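Dundura Releases Tukateck Paper-Board Xiangqi Set

Wooden pieces and a roll-flat board aimed at clubs and shared tables

GRELELL, August. Dundura has added a Chinese chess (xiangqi) set to its Tukateck line of table games. The set pairs round wooden pieces with a printed paper board and ships to retailers this month.

Each piece is engraved on its upper face, and the character is then filled with color. The board is white with thin reddish-pink grid lines. The river carries four large dark-red characters, and the diagonals of both palaces are printed in full.

The board lies flat on a cloth or a bare table. It can be replaced separately under part number 234. The complete set with storage bag is part number 179. Replacement pieces are sold singly in all 14 types, covering both sides.

Setup follows standard rules. Nine pieces stand on the back row of each side, with the general at the center. The two cannons are placed on the third row and the five soldiers on the fourth. Pieces are set on the intersections of the lines, including the border lines.

Dundura recommends storing the board rolled, printed side out, and wiping the pieces with a dry cloth. The finish is not rated for wet cleaning.

Orders and trade inquiries are handled by the Dundura sales desk, open until 9 p.m. except Sunday.

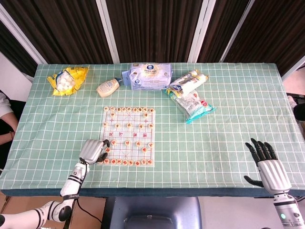

Keyvan Soltani: Will a heavier board be offered? Paper is fine at home, but our club plays near an open door and we end up taping down the corners.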